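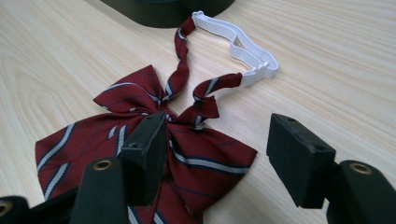 Figure 3. A pre-tied bow tie in dark red with grey-white stripes edged in navy blue.

4.2 Neckwear and the shared wardrobe

Among the many small garments that passed through the lending wardrobes of Skendbridge and Hemmin, neckwear gave us the most pleasure to study, and I hope the reader will forgive us for lingering over it a little. The loan books list 3915 items in all, from choir robes to christening gowns, and ties of one kind or another were borrowed far more often than their modest numbers would lead anyone to expect. Pre-tied bows in particular (see Figure 3 for the general type) went out again and again for weddings, school concerts and the October supper dances, and a single one might be borrowed by up to 32 households before it was retired.
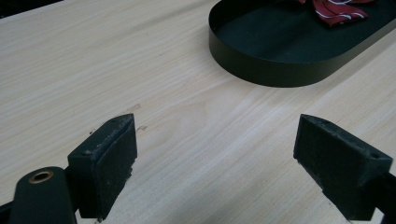

The borrowers we spoke with in Hemmin were generous with their time, and several remembered quite clearly which tie they had worn and to whose wedding. What they remembered less well was the fee, and on this point we have leaned on the loan books, which were kept with real care until 2000 and rather patchily after that. Stircombe, whose wardrobe was smaller, charged nothing at all and asked only that things come back pressed.

We were also curious to learn how people chose. Older borrowers tended to speak of matching a tie to a jacket they already owned, while younger ones more often borrowed the whole outfit together and took whatever tie came with it. The same habit shows up in the shoe loans, which we take up in Section 4.3.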